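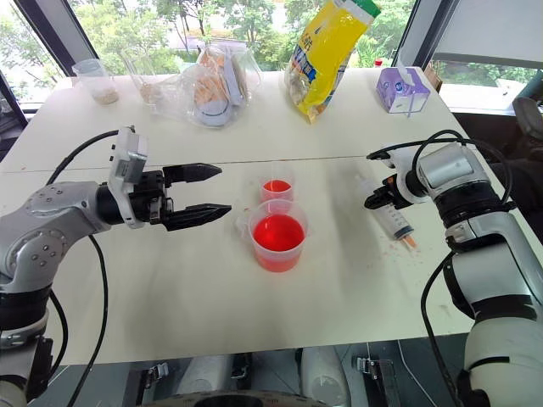 ## Measuring Liquids: Cups, Milliliters and Syringes

A liquid has no shape of its own. Pour it into a tall glass and it is tall. Pour it into a wide bowl and it is flat. The amount stays the same in both, but your eyes will probably tell you the tall one holds more. For this reason people measure liquids with marked containers.

### Volume

The space a liquid takes up is called its **volume**. Small volumes are given in milliliters, written **mL**. Large volumes are given in liters, written **L**. One liter is 1,000 milliliters, so a bucket that holds 3000 mL holds three liters.

One milliliter of water would fill a cube that measures one centimeter on each side. A teaspoon holds close to five of these cubes.

### The measuring cup

A measuring cup is a container with a scale on its side. The scale is a row of lines, and each line stands for a volume. Many measuring cups are made of clear or translucent plastic. *Translucent* means that light passes through, although things behind the plastic may look blurry. The liquid has to show through the wall or the scale is no use.

Two cups of red liquid stand on the white table. The larger one is more than halfway full. The smaller one, farther back, has only a shallow layer in it. The larger cup has a spout, and its markings are faint. Faint markings are easier to read when the liquid behind them has a strong color, and for this reason water is often dyed with food coloring in lessons like this one.

### How to read the scale

1. Put the cup on a flat, level table. A cup held in the hand tilts, and the surface of the liquid no longer lines up with the marks.
2. Wait until the liquid stops moving.
3. Lower your head until your eyes are at the same height as the surface.
4. Find the line that the surface touches. If it falls between two lines, work out how much one gap is worth, then estimate.
5. Write down the number and the unit. "400" means nothing alone. "400 mL" is a measurement.

Look closely at the surface where it meets the wall. In a narrow container, water curves upward at the edges. This curve is called the **meniscus**. Read the bottom of the curve.

If you read from above or from below, the number comes out wrong. This mistake is called **parallax error**. You can test it with one cup: read it from a standing position, then at eye level, and compare.

### The syringe

A syringe also measures volume. It has two main parts:

- the **barrel**, a tube with a scale printed on it
- the **plunger**, a rod with a tight seal at the end

Pulling the plunger makes more room inside the barrel. The pressure in there drops, and the air outside, which is pressing down on the liquid in the cup, pushes some of it up through the tip. Pushing the plunger sends the liquid out again.

A syringe is narrower than a cup. The same milliliter makes a taller column in a narrow tube, so the lines can be spaced farther apart and read more exactly. A large plastic syringe without a needle is a good size for moving colored water between cups.

Air bubbles take up space too. If there is a bubble in the barrel, hold the tip upward, tap the side, and press gently until the bubble leaves.

### Try it

You need 2 measuring cups, a plastic syringe with no needle, water and a few drops of red food coloring. Work on a tray — food coloring stains cloth and skin.

Pour colored water into the larger cup and record the volume. Use the syringe to move some of it to the smaller cup, and record how much you move each time. When you stop, read both cups and add the two readings together.

The total should be close to the volume you started with. It may be slightly less. Drops stay on the walls of the larger cup and inside the tip of the syringe, and they are hard to get out.

### Words to know

**Milliliter:** one thousandth of a liter.

**Scale:** the row of marks used for reading a measurement.

**Meniscus:** the curved surface of a liquid in a container.

Text: Florin Furtună
August 9, 2020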